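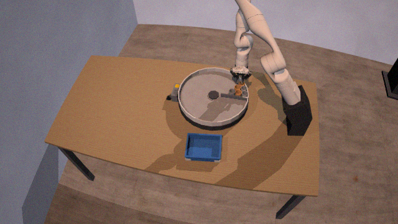 Sorting cell in sim, start of the day's batch. Gripper over the orange and grey parts, blue bin empty.

2nd December

Back on the tidy-up task. For anyone who missed the last meeting: parts are in the round tray, parts should be in the blue bin, and the arm is to see to it. A child of four would do this for a biscuit. We have a workstation, a licence for Gundden and Mélanie.

Ran 160 episodes overnight with the new grasp planner. Orange ones first, then grey. Success means the part ends up in the bin and stays there, a clause we had to add after Revathi found the old checker was happy with anything that passed over the bin at speed.

Results, from the log:
– single orange part, clear of the others: fine, almost dull
– orange part in the stack: mostly fine, but it likes to bring a friend
– grey part tight against the orange: poor
– anything right up by the rim: don't ask

The rim is still the trouble. The fingers are short, so when a part sits close to the edge of the tray the planner either comes in at a silly angle or decides the part isn't worth having. I have some sympathy. I gave it 15 mm more clearance on approach and it stopped hitting the rim and started missing the parts. Put it back to 10.

Cycle time when it works is 7 seconds a part. Shobha timed herself at the bench doing the real thing with one hand, while on the phone to Salinas about the invoice, and would not tell me the figure because she said it would be unkind.

Also tried the grey bottle with the yellow cap, as Aravind wants "put the bottle away" in the demo for Primotia. It picks up the bottle. It has no views on where away is. At present away is the bin, which technically tidies the table but I would not want it doing my kitchen. We need a second target location, or a smaller demo.

Shadows: Hema asked whether the hard light from the left is confusing the segmentation, with the arm's shadow lying across the tray the way it does. Reran a handful of the bad episodes with shadows off. Slightly better on the grey parts, no change on the orange. Leaving shadows on. The real bench has a window and we aren't going to brick it up.

On the bigger question, which Clokisent keep putting in their emails (can it do chores yet): it can do part of one chore, on a table nobody else is using, if the things to be cleared are round and well spaced. It can't lay things out again afterwards. It can't notice that the job is finished either. It went back to the tray and closed on nothing in more than a few runs, very carefully, with lovely smooth motion.

To do
– regrasp after a double pick (Revathi has half of this on her branch)
– stop condition when the tray is empty
– try nudging parts away from the rim before grasping, as any person would
– ask Mélanie if longer fingers are allowed or if that counts as cheating
– answer Clokisent. Aravind to read it first, I was short with them last time

Left another batch going, same seeds, nudge on.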